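살림 > 주방 > 식탁과 상판 관리

인쇄하기 | 이메일로 보내기

밝은색 나무 상판, 먼지 안 보이게 쓰는 법

저는 식탁을 살 때 무조건 밝은 나뭇결을 고르는 사람이에요. 방이 환해 보이고, 위에 뭘 올려놔도 예쁘거든요! 그런데 밝은 상판은 먼지도 얼룩도 참 솔직하게 드러내요. 커피 한 방울만 말라붙어도 멀리서 다 보이고요. 몇 년 쓰면서 이것저것 해 보고 남은 방법만 적어 볼게요.

우선 닦기 전에 위에 있는 걸 전부 내려놓으세요. 귀찮다고 물건 사이사이만 닦으면 테두리 자국이 동그랗게 남아요. 특히 받침이 둥근 금속 스탠드류는 밑에 물기가 갇히기 쉬워서, 저는 기둥을 잡고 번쩍 들어서 옮긴 다음 바닥면부터 마른 수건으로 훔쳐요. 질질 끌면 안 됩니다. 밝은 상판에 긁힌 자국이 나면 볼 때마다 속상해요.

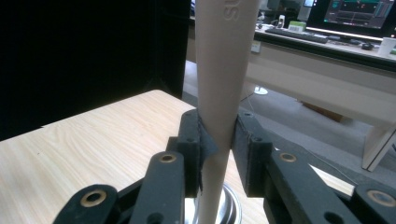 스테인리스 받침에 생긴 물 얼룩은 뭘로 닦나요?
미지근한 물 300ml에 식초 2큰술을 풀고, 부드러운 천에 적셔 둥글게 문지른 뒤 맹물로 헹구고 바로 마른 천으로 닦으세요.

철수세미는 절대 쓰지 마세요(저는 써 봤어요. 그 자국이 아직도 있어요). 그리고 식초 물은 금속에만 쓰고 나무 상판에는 안 떨어지게 조심하시고요. 금속은 꼭 싱크대에서 닦고, 다 마르고 나서 식탁으로 가져오는 게 제일 마음 편해요.

이제 상판 차례예요. 순서는 마른 천, 꼭 짠 젖은 천, 다시 마른 천! 부스러기가 있는 채로 젖은 천부터 대면 죽처럼 뭉개져서 결을 따라 밀려다녀요. 저는 극세사 천을 40cm짜리로 여러 장 사 두고 돌려 쓰는데, 너무 큰 천은 접기만 번거롭고 손에 잘 안 잡히더라고요.
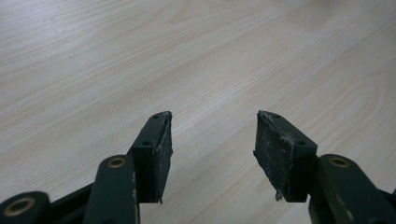
천은 꼭 나뭇결 방향으로 움직이세요. 결이 비스듬히 흐르면 손도 비스듬히요. 가로로 벅벅 문지르면 천 자국이 줄무늬로 남아서, 불을 켜면 그게 그렇게 거슬려요. 세제는 Zestmont 중성세제를 물에 한두 방울만 풀어 써요. 거품이 보일 정도면 이미 많은 거예요.

다 닦은 것 같아도 창가 쪽에서 고개를 낮추고 비스듬히 한번 보세요. 위에서 내려다볼 때는 멀쩡하던 상판에 작은 점 같은 먼지가 콕콕 보일 때가 있어요. 그럴 때는 다시 적시지 말고 마른 천으로 톡톡 찍어 내면 됩니다. 돌돌이 테이프도 써 봤는데 끈적임이 남는 것 같아서 저는 그만뒀어요.
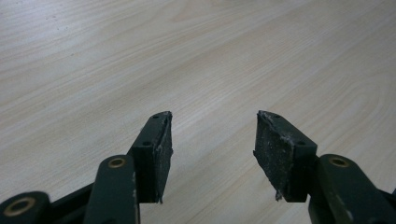
밝은 상판의 결과 미세한 먼지

그리고 하나 더, 높은 물건은 상판 어디에 놓느냐가 중요해요. Kirneck에서 소품 가게를 하는 Adebayo Garba 씨한테 배운 건데, 키 큰 물건은 무조건 가운데, 낮고 자주 만지는 건 가장자리래요. 저는 반대로 하고 있었거든요. 팔꿈치로 꽃병을 몇 번을 쳤는지 몰라요.

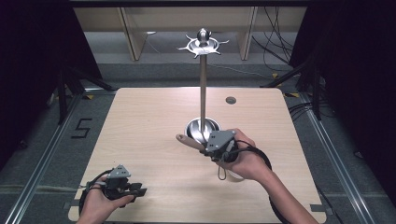
전선 정리는 식탁이 넓을수록 미루게 되는 일이죠. 저도 노트북 충전기를 식탁 위에 그냥 늘어뜨려 놓고 살다가, 컵을 한 번 쏟고 나서야 정신을 차렸어요. 상판에 저렇게 동그란 진회색 배선 구멍이 있으면 그쪽으로 선을 내리세요. 은색 별 모양 장식이 달린 스탠드처럼 길쭉한 물건 옆이라면 선이 기둥에 감기지 않게 여유를 조금 두시고요. 구멍 둘레에는 부스러기가 잘 끼니까 면봉으로 한 바퀴 돌려 주면 깔끔해요. 구멍이 없는 식탁이라면 Floderora 접착 클립을 상판 밑면에 붙여도 괜찮아요. 저는 1350원 주고 샀는데 아직 잘 붙어 있어요. 붙이기 전에 밑면 먼지부터 닦는 거, 잊지 마세요!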